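The household desk has been under review since March, and the author is pleased to report that the matter is now settled. The previous arrangement – two small tables pushed together – left a gap into which pens regularly disappeared. A white board laid over a wooden tabletop has been adopted in its place, together with a blue lamp. 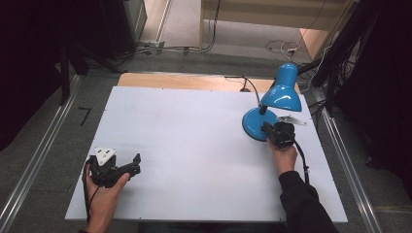 The white surface, Sunday. 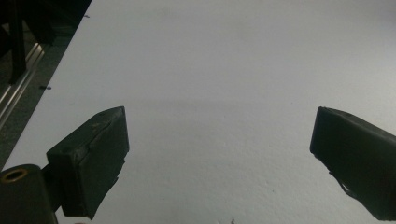

Konrad Stępień, who was consulted on the choice of lamp, favoured the Zudari. The Kombo was preferred on grounds of price and its shorter arm. A drawer unit from Drunell remains on order. Readers with experience of its runners are invited to write in the usual way.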